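Unit 4. Surface Friction and the Load on a Tabletop

These notes cover static friction on flat horizontal surfaces. Read them before the problem session and bring the worked derivation.

Let an object of mass m rest on a level surface. The normal force N equals mg. The surface can supply a friction force up to a limit of μN, where μ is the coefficient of static friction for that pair of materials. Below the limit, friction equals whatever sideways force is applied. Students often write F = μN for every resting object. That is correct only at the point of slipping.

Tilting the surface gives a quick way to find μ. Raise one end slowly and record the angle θ at which the object first moves. Then μ = tan θ. The mass cancels, so a block of 1,000 g and a lighter block of the same material should slip at the same angle. In practice the readings scatter – dust, finish and grain direction all matter on wood.

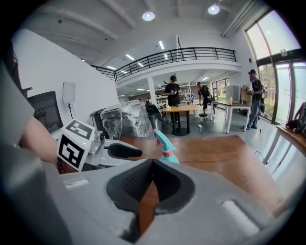
Mathias Lanz objected in the March session that the tilt method hides the effect of grain, and that two readings at right angles should be required for any wooden board. The objection is accepted. Record both values and do not average them.

For the Odetby board, take the area of contact as 2,670 square millimeters. Area does not enter the formula for μ. It is needed only for the mean contact pressure, p = N/A.

Problems

4.1 Derive μ = tan θ from the force balance along the slope.
4.2 Find p for the 1,000 g block on the level board.
4.3 State what changes in 4.2 when the board is tilted by θ.

Comments (2)

Firnier: In 4.3, is A still the full area, or do we allow for the load shifting to the lower edge?

Song: Full area. The shift is covered in the next unit – mean pressure only for now.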